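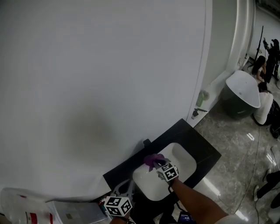 Progress report to the Hashmi program office
Project: Zeladum (learning household cleaning from human demonstrations)
Reporting date: 9 September 2018

12 shares | 3 comments

This report covers the second period of the grant. The work plan had two items for the period: finish the bathroom recordings, and test whether wrist tracking alone gives a policy enough to learn a wiping motion. The first is finished. The second has a partial answer.

Recording

We now have 1461 usable demonstrations, against 3000 promised by the end of the grant. The bathroom set covers sinks, tub rims and faucets. The person giving the demonstration wears a printed cube marker on each wrist and works with a cloth held in the bare hand. We dropped the instrumented glove used in the first period. It made people grip the cloth too hard, and the motions they recorded did not look like cleaning.

Basin rims took longer than planned. When the hand turns over to follow a rounded corner, the wrist cube can rotate so that only one face is visible, and the pose estimate jumps. In the first batch this spoiled around 30 percent of the takes. We moved the cube further up the forearm and asked demonstrators to slow down at corners. We have not yet measured the loss in the second batch, but the logs show fewer gaps.

Reflections were the other problem. Polished stone floors and white basins both gave false marker edges under strong light. The Zustitlow tracking code now rejects any marker whose four corners do not agree with the previous position. This removed most of the false readings and costs a little in speed.

Method and first result

The policy takes the head camera view and the last second of wrist motion, and predicts the next short piece of the wiping path. It does not predict force. On the Drosex arm, pressure is set by a fixed spring in the cloth holder.

We ran 55 trials on a test basin that was not in the training data. The arm kept the cloth on the rim along the straight sides in most of them. At the corners it often lifted early or cut across the inside of the basin. We think the corners suffer from the tracking gaps described above, since the gaps fall in the same places. Training again on the second batch alone should show whether this is right.

We also tried the same policy on a tub rim. It did poorly. The rim is longer than the arm can reach from one position, and the policy has no way to ask for the base to move. We do not plan to pursue tubs on the arm in this grant, but will keep the recordings in the data set.

Budget and schedule

Spending is in line with the plan except for location rental, which is over. Bathrooms large enough for the crew and lights cost more than the kitchens did. We ask to move the unspent glove repair money to this line.

Next period

Retrain on the second batch and repeat the basin trials. Begin kitchen counter recordings. Send the program office a first version of the data format document, which was due in this period and is late.

3 comments | Share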